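Budgeting for a second arm – where would you put the money?
Started by kekeli_t, 2019-06-08

kekeli_t
Hi all! We have one arm wiping tables and handling cloths at Brilton, and there's finally a bit of cash for next year. I'm so pleased I've been making lists since breakfast. Table and towel at our place:
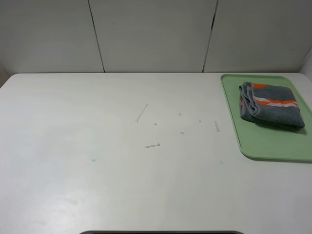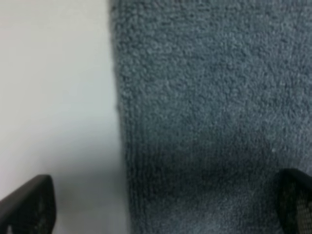

My main question is whether to buy a second arm or spend on the one we've got (better fingers, spare pads, a proper wrist camera). Ohemaa in our office wants a single figure by the end of the month and I keep changing it. Wiping up bits of paper like those on the white table sounds like a job for one arm, but folding a towel afterwards is where I start dreaming of two! The Zullow quote gives us 11 weeks' delivery as well, so I can't dither for long.

odoi_nana
Lovely project. I'd go for the second arm. We did a year of folding with one at Abubakari and it was slow going, always pinning a corner against the table edge. Two arms opened up loads of jobs we'd written off.

CharbonneauK
Disagree, sorry. A second arm means a second controller, more bench, more cabling and somebody's time to set it all up. We planned for the arm and forgot the rest. Put money into fingers and pads first, they wear out faster than you'd think on terry cloth. We now keep 23 spare pads in a drawer and I still reorder every April.

odoi_nana
Fair on the cabling – but pads are cheap! That's a line in the budget, it doesn't need to be the whole plan.

CharbonneauK
Ours come to 400 a year with postage. Cheap until you leave it out.

castano_c
Could you hire one first? Gedinano let us have a second arm for seven weeks and took part of the fee off when we bought it. Best money we spent.

kekeli_t
Ooh, I hadn't thought of hiring. Cristian, did that include the mount, or did you have to sort your own? I'll put pads on the list either way, Keegan.

castano_c
Mount was extra. Ask for it in the same quote.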